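Library > Materials and Making > Outdoor Wood > Chapter 4

Reading time: 3 min

Contents Previous Next Glossary

Chapter 4. Wood That Lives Outside

Nadège Pruvost and Pascal Hervieu

A board that stays in the garden is never completely at rest. It takes water from the air in the damp months and gives it back in May, when the sun becomes strong. Across the grain it grows and shrinks, while along the grain it hardly moves. The joiner must leave space for this movement.

In the Royer workshop, where we both learned the trade, the first exercise was to measure one oak plank every morning. Pascal's notebook contains 665 such measurements. In this chapter we study gaps, then fixings, and finally oils. 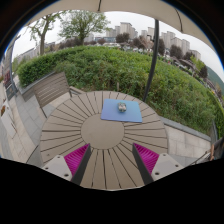
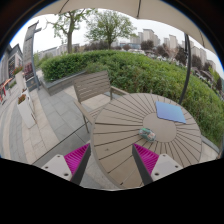
Round tabletop with slats that spread from a central disc.

Why should a gap be left between two boards?
The gap gives each board room to swell, and it lets the rain pass through. Without it, the boards push against each other and may bend.

We begin with the case of the Potard bench, which was built with closed joints and had to be taken apart after its first winter.

Next: 4.1 Grain and Movement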